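Makis Stamatopoulos
24 Jan 2019

Okay, a little thread about what I've been up to at Skomine, because my aunt asked what I do all day and I gave her a terrible answer. We're teaching a robot arm to handle dishes, and the way it learns is from examples. Lots and lots of examples!

My part is setting up the table and guiding the arm through the motions, one go after another, so the learning system has something to copy. Plastic bowls and cups in every color, a green cloth, and a pot of coffee kept well away from both.
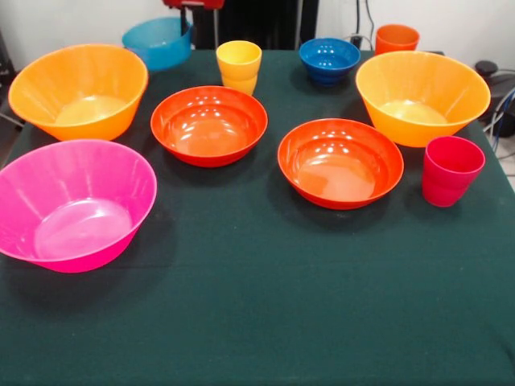 Khải Huỳnh: Do you keep the bad tries too, or only the clean ones? We threw ours out in November and I've been sorry ever since.

Oh, good question, Khải! We keep them, with a note saying what went wrong. Out of the last 200 I recorded, 189 were clean, and the other 11 are sitting in their own folder, waiting for somebody smarter than me to decide what they're good for.

What surprised me most is how much the layout matters. I have a habit of putting things down in the same spots (we all do, I think, just look at your own kitchen counter) and the system will happily learn my habits instead of the job. So now I shuffle more than feels natural, and some cups go upside down, and Hòa Võ comes by now and then to set the table for me so it isn't always my hand behind it.

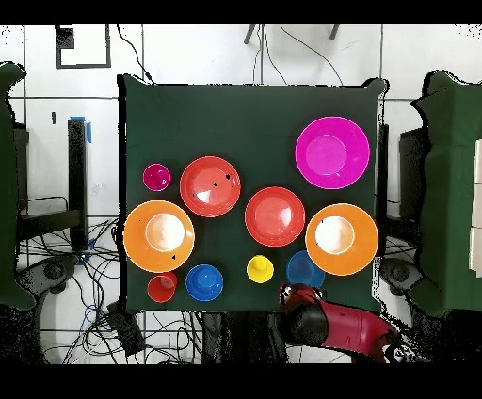 Bowls, cups and one big magenta plate, with the gripper down by the blue bowl.

More recording tomorrow, and then I get to go through the labels, a job I enjoy more than I probably should. If any of you have a good trick for mixing up layouts without overthinking it, please send it my way!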